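Trornden Stock Letter

The Trornden Stock Letter is a subscription newsletter and website covering sheep and cattle markets in the Skulow district. It publishes saleyard reports, feed prices, weather notes and a classified section that many subscribers are said to read first. The editorial office is in the town of Skulow, above a saddlery.

History

The Letter was started by Uriel Ochoa, a former livestock agent who had grown tired of reading sale reports written by people who had left before the last pens were sold. The first issue was a single folded sheet, and it misspelled the name of the town. Copies of it are now worth more than a year's subscription, a fact the publisher mentions often.

Ochoa ran the paper alone for 3 years, then hired Aleksandra Walczak as market reporter. Walczak introduced the pen-by-pen tables that became the publication's best-known feature and, for readers with older eyes, its most frequent source of complaint. The type size was raised in April of the following year. The complaints moved on to the price.

The website followed a good deal later. Ochoa opposed it in a series of editorials, all of which can be read there.

Ownership

The title was sold to Pillay, a regional publisher of farm directories, when Ochoa retired. Kanini Masanja was appointed editor and has held the post since. Under the terms of the sale Ochoa kept a column, "From the Rail," which has announced its own final installment on two occasions.

Content

Each issue runs to 24 pages. Sale reports fill the front half, followed by grain and hay prices, a veterinary column by Güven Saraç, and letters. The letters page is known for a dispute over the correct way to hang a gate, which outlived one of the original correspondents and was carried on by his son.

Kibet Kariuki edits the online edition and its daily price bulletin, Nuso. The bulletin goes out before breakfast — farm breakfast, as new subscribers from the city learn quickly.

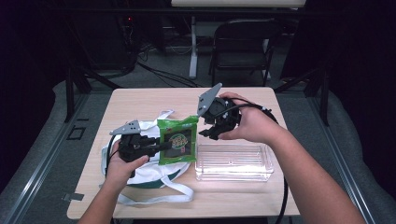 Green snack package and hand-held grippers at a wood-grain table.

Reception

Agents in the district generally regard the Letter's prices as reliable and its opinions as something to be got through on the way to them. A rival sheet, launched by two former contributors, closed after nine issues. The Letter reported the closure in the classifieds, under "Miscellaneous."

See also

Livestock auction
Agricultural journalism
Saleyard

This page was last edited on September 20, 2025.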